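How I Finally Sorted Out My Silverware Drawer (and You Can Too!)

I have a confession. For years I opened my silverware drawer with one hand and fished for a teaspoon with the other, eyes closed, hoping not to get poked by a fork. Then my sister-in-law Nkechi came to stay in April, opened it to find something to stir her tea with, and just looked at me. So that weekend I did the whole thing, start to finish, and it took me 80 minutes including a snack.

What you need: a divided tray that fits your drawer, a dish towel or two, some dish soap, and a clear stretch of counter. I like a wooden tray with long compartments - the plastic one I had before slid forward every time I pulled the drawer open and it drove me up the wall.

Step 1. Measure before you buy. Measure the INSIDE of the drawer, front to back and side to side, and then the height too (I forgot the height the first time and the tray went right back to the store). My drawer is 18 inches wide on the inside. Take a little off whatever number you get so you aren't hammering the thing in with your fist.

Step 2. Take everything out. Yes, everything! Even the takeout chopsticks. Put it all on the counter, spread out a towel for the stuff you've washed, and keep the big serving pieces and wooden spoons off to one side so they don't get mixed in with the everyday things.

Step 3. Clean the drawer. Crumbs first - I use the skinny vacuum attachment - then a damp cloth with a drop of soap, then a dry cloth. If the drawer is bare wood, leave it open for a couple of hours before anything goes back in. I went and had my snack.

Step 4. Be tough. I pulled out 7 forks that didn't match anything and had bent tines, plus a can opener that hadn't opened a can in my lifetime. Donate the good stuff and recycle what you can.

Step 5. Sort by what you grab the most. Everyday forks and spoons get the easiest spots to reach. Small round things like measuring cups can nest together toward the back, and napkins are happy in a long slot too if you have one to spare.

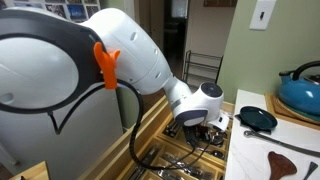
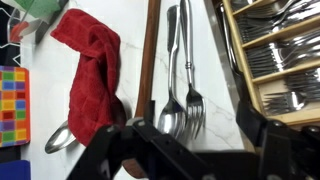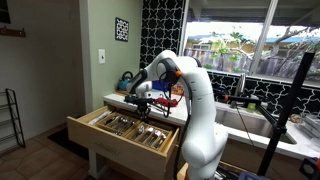 Step 6. Face all the handles the same way. I thought this was fussy when Nkechi suggested it, but wow, it makes a difference! You grab a handle every time and you never put your fingers on the part that goes in somebody's mouth. It also makes the forks stack into each other so you can fit more in.

Step 7. Find a home for the long stuff. Serving forks, big spoons and wooden spoons are what wrecked my drawer in the first place, because they'd lie across the dividers and jam it shut. If yours are too long for the tray, don't force them. A crock by the stove works great, or a second drawer if you're lucky enough to have one. Mine went in an old pitcher. And if your wooden spoons feel rough, rub in a little food-grade mineral oil, let them sit overnight and wipe off the extra.

Step 8. Live with it for 2 weeks before you decide it's done. I swapped my teaspoons and soup spoons after a few days when I noticed I kept reaching for the wrong slot. My husband still drops the peeler in with the knives. I move it back. We're fine.

For upkeep, I lift out the tray every couple of months and shake it over the trash can, and that's really it. If your tray slides around, cut a piece of grippy shelf liner and stick it underneath - cheap and you can wash it.

Next up is the spice cabinet, where I already know there are three jars of cumin and no paprika.

Comments

Temitope Ekwueme
Did the handles thing last night and my kids put everything away backwards by breakfast, ha! Still much better than it was though. Thank you!

Ibrahim Obi
What do you do about steak knives? I don't like them loose in with the rest of it.

Uchenna Sani
Ibrahim, I keep mine in a little knife block that lies flat in the drawer. Takes up one wide slot but no more nicked fingers.

Contact | Copyright 2023 | Back to top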